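Oksanen Robotics Club
Minutes of the Regular Meeting, February
Room 7, 4:15 p.m.

Chair: Lanying Kong
Recording secretary: Sihan Dai
Also attending: club members, the faculty advisor, and the entry coordinator for the Jerklow Student Challenge

1. Call to order and approval of minutes

The chair called the meeting to order at 4:15 p.m. The minutes of the January meeting were read. One correction was made: the replacement power supply was ordered through the school office and did not come out of club funds. The minutes were approved as corrected.

2. Advisor's report

The advisor reported that the lab will close at 6 p.m. for the rest of the term. Teams that need more time should sign up for the early slot, which opens at 7 a.m. Safety forms are still missing for two new members, who may observe but may not run the arm until the forms are turned in.

The advisor also reminded members that the emergency stop must be within reach of the person at the controls at all times. It was left on the far bench twice in January.

3. Budget

The club holds $200 in its activity account. The chair proposed that $93 be set aside for replacement finger pads and a second set of mounting screws. Discussion followed on whether the pads could be made in the school shop. The hardware team stated that its shop-made pads had peeled at the corners and that it would prefer to buy them. The motion was seconded and carried, with one member opposed.

A request for new storage bins was held over to the next meeting.

4. Jerklow Student Challenge: tabletop task

The entry coordinator went over the rules for the tabletop round. Each team's arm must move household and school items to and from a plate without a person touching the table during the run. Teams may choose their own practice items. The items for the judged run will be handed out on the day.

Sihan Dai reported for the Winent team, which has been practicing with a plate, a cup, a small bottle of juice drink and a blue stick-shaped item. The team's present concern is the angle of approach. When the stick lies diagonally, the gripper has to be turned before it closes, and the current program makes that turn late. The team asked to change the order of the steps so that the wrist turns while the arm is still clear of the plate.

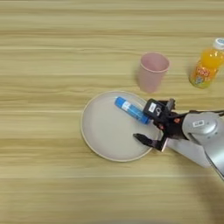

Winent team practice setup, with the gripper open over the plate and the blue stick beside its upper finger.

Lanying Kong asked whether the cup and bottle should be moved farther back while the new program is tested. The team replied that it would like to keep them close, as the rules allow other items to stand next to the plate. It was agreed that the first tests will be run at low speed with both items removed, and that they will be put back one at a time - cup first, then bottle.

The advisor asked that the bottle stay capped during all practice and that drinks brought for members be kept on the side counter.

A member asked if a run counts when the item is picked up but dropped back onto the plate. The coordinator read the rule aloud: the item must be released at the marked spot to score. A drop onto the plate may be tried again within the time limit. A drop onto the floor ends the attempt.

The Zenbridge team reported that its program was not ready to show. Members are still working on the camera settings and have had trouble with glare from the windows in the afternoon. The advisor will ask for the blinds to be repaired. The team will give its report first at the next meeting.

5. Log sheets

The secretary noted that several practice runs were entered in the log without the name of the program used. The following was agreed without a vote:

Every run is to be logged, including runs that are stopped early.
The program name and version go in the first column.
The operator signs the sheet before leaving the lab.

Old sheets will be kept in the gray binder until the end of the school year.

6. New business

Lanying Kong proposed that the club invite the eighth-grade science classes to watch a practice session in the spring. Members were in favor. Concern was raised about the size of the room - the back row would not be able to see the table. The chair will ask if the library can be used and will report back.

Election of officers was placed on the agenda for the April meeting.

7. Action items

Lanying Kong: order finger pads and screws; ask about the library.
Sihan Dai: revise the Winent wrist program; post the new log sheet.
Advisor: blinds; missing safety forms.
Zenbridge team: progress report and short demonstration.

8. Adjournment

The meeting was adjourned at 5:20 p.m.

Respectfully submitted,
Sihan Dai, Recording Secretary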